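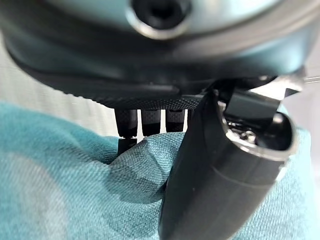 Mai, presque onze heures du soir. Je me suis enfin occupée du tissu bleu-vert ! Depuis le temps qu'il attendait sur la chaise, plié en quatre, avec le chat qui dormait dessus... J'en avais pris deux mètres chez Derkwood, sur un coup de tête, parce que la couleur me rappelait les volets de la maison de vacances (celle avec la cuisine minuscule, où on mangeait debout). Évidemment, une fois rentrée, plus la moindre idée de ce que je voulais en faire.

Ce soir je l'ai étalé, je l'ai lissé avec la paume, et j'ai décidé : une nappe pour la petite table, et des serviettes avec le reste si j'arrive à couper droit. La table fait 70 de large, donc j'ai de la marge. J'ai quand même mesuré deux fois, et heureusement, la première fois je lisais le mètre à l'envers. Ensuite il a fallu retrouver la craie, puis les bons ciseaux, qui étaient dans le tiroir des piles. Je ne cherche plus à comprendre comment je range.

J'ai fait l'ourlet d'un seul côté, à la main, devant une émission que je n'écoutais pas. Mes points sont un peu de travers vers la fin, on voit très bien le moment où j'ai commencé à avoir sommeil ! Tant pis, ce côté-là ira contre le mur. Il me restait une bobine Mevix presque de la même teinte, un soupçon plus claire, et sous la lampe ça passe sans problème. En plein jour je verrai demain.

Pour les serviettes, j'hésite encore. En carrés de 26, c'est mignon mais ça ne sert pas à grand-chose, on s'essuie à peine trois doigts. Plus grand, il n'y en aura pas assez pour tout le monde, et je me connais, je retournerai chez Derkwood « juste pour du fil » et je reviendrai avec un coupon à fleurs.

J'ai tout replié sur le bras du canapé, les épingles dans leur boîte (j'espère toutes, je marche pieds nus le matin). Demain, repasser l'ourlet avant le café, et racheter de la craie.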